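# Prollo cloth handling results: questions we keep getting

Last edited Wed 3 February

Prollo is our attempt to find out whether a two-armed robot can learn to deal with crumpled clothing from recordings of people doing it with hand-held grippers. The short report went out in October. Most of the mail since then asks the same things, and some of it credits us with results we don't have, so the answers are collected on this page.

### Does it work?

Sometimes. The policy trained on the full set of recordings picked up a single crumpled garment and put it in a basket in a fair share of trials. It folded badly. If you saw a post saying Prollo "solved laundry," we didn't write it and we don't agree with it.

### How much data did you use?

The full set is 1494 demonstrations. Over 160 more were thrown out before training, mostly for tracking loss. We have been asked whether throwing them out made the results look better. It probably made the training set cleaner, and it may also have removed some of the hardest grasps, because people tend to twist their wrists in odd ways when a garment is being difficult, and odd wrist angles are where the tracking fails. We haven't measured that. Somebody should, and it may have to be us.

### Why hand-held grippers? Why not just drive the robot remotely?

The usual pitch is that hand-held grippers are faster and feel more natural. Faster, yes. We timed both on the same pick-and-place task and the hand-held sessions produced more usable recordings per hour, even after the bad ones were removed.

"More natural" we're less sure about. A person holding a gripper in each hand still has human shoulders and human elbows, and can lean over the table. The robot can't lean. A demonstration can be perfectly good and still ask for a motion the arms are unable to make. We filter for reach afterward, and that filter is cruder than we'd like.

### Isn't one garment on a table too easy?

Yes, compared with a real pile of clothes. We started there on purpose and we're still there.

A knit item bunched up on a tabletop is already a nuisance for a learned policy. The edges are hidden, the same garment never lands the same way twice, and a small patch of a second color can pull the grasp toward it for no good reason. We saw that last one often enough to worry that the policy had learned "go to the bright part" in place of anything about cloth. 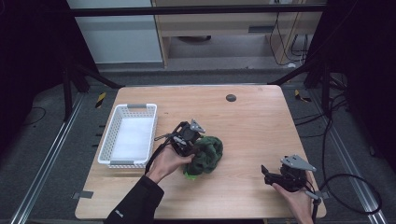 So we ran the color check. Solid-color garments only, same table, same lighting, 100 trials. The success rate dropped. It didn't collapse, but it dropped enough that we took the word "robust" out of our own draft. Anyone quoting the headline figure should quote the solid-color figure next to it.

### Do the cables on the grippers affect the motion?

Almost certainly, a little. A cable has weight and it pulls in one direction. Operators learn to keep it out of the way, and whatever they do to keep it out of the way ends up in the recording. The robot then copies a habit that makes no sense for a robot.

We considered going wireless. The dropouts were worse than the cable. That was with the radio hardware we had, and a better-funded group might find otherwise.

### You compared Prollo with Clallusix. Was that fair?

Less fair than we wanted. Clallusix is our older baseline, and it was built for rigid objects. We retrained it on the same recordings and gave it the same number of trials, but we did not spend anything like the same effort tuning it. Readers should treat the gap between the two as an upper bound.

A few people have asked why we published the comparison at all. We thought a lopsided comparison with a warning attached was more use than none. The warning was on the second page of the report. We should have put it on the first.

### What counts as a success?

The garment is entirely inside the basket and neither gripper is touching it when the timer runs out. A sleeve over the rim is a failure.

This matters more than it sounds like it should. When we rescored the same trials with "mostly inside" allowed, the numbers went up a good deal — and we have seen other cloth papers where we could not work out which rule was in use. If you're comparing against us, please state your rule.

### Has anybody reproduced it?

Partly. The group at Sisay trained on our recordings with their own arms and got a lower success rate than ours, with the same kinds of failures. We consider that a decent sign for the data and a poor sign for the claim that the method carries over easily between robots. We made that claim in a talk. We'd word it differently now.

There has been no independent collection of new demonstrations that we know of. Until there is, you can't rule out that our operators simply became good at feeding this particular model.

### Do operators improve with practice, and does that matter?

They do, and it does. Later recordings are shorter and smoother than early ones. We expected the smooth ones to train a better policy. In our tests they trained a slightly worse one, possibly because they contain fewer recoveries. When a grasp slips and the person tries again, the model gets to see what trying again looks like.

We say "possibly" because the difference was small and we had 4 operators. That is too few people to say much about people.

### Why a basket? Why not a bin, a drawer, a shelf?

A low basket is forgiving. The policy can be off by a fair margin and the cloth still falls in. Our early tests with a narrow bin went poorly enough that we set them aside, and they aren't in the report. We've been told that this is a kind of cherry-picking. We can see the argument, and the bin trials will be added to the download page.

### Is Prutevent part of this?

No. Prutevent is a separate tool that watches for slips and stops the arm. It was switched off in every Prollo trial we reported. We mention it because one summary said the results depended on it.

### Can I use the recordings in a product?

The license covers research use. Beyond that, we'd ask what you plan to do with a system that drops a shirt on the floor every so often and carries on as though it hadn't. The current policy does not notice when it has missed. It goes through the motion of releasing, opens both grippers over the basket, and finishes the episode with nothing in them.

### What would change your mind about the whole approach?

Three results would make us stop. The first is a remotely driven data set of the same collection hours that beats ours by a clear margin. The second is a stronger version of the color check, with patterned table covers, that brings success down to chance. The third is finding that adding demonstrations past the current size does nothing. We have an early hint of the third: the curve is flattening. It could be the model size. We're running the larger model now and will post the result here whichever way it goes.

### I found a mistake in the report. Where do I send it?

Use the issue tracker on the data page, and include the trial number if there is one. Corrections go into the change log with the old value left visible.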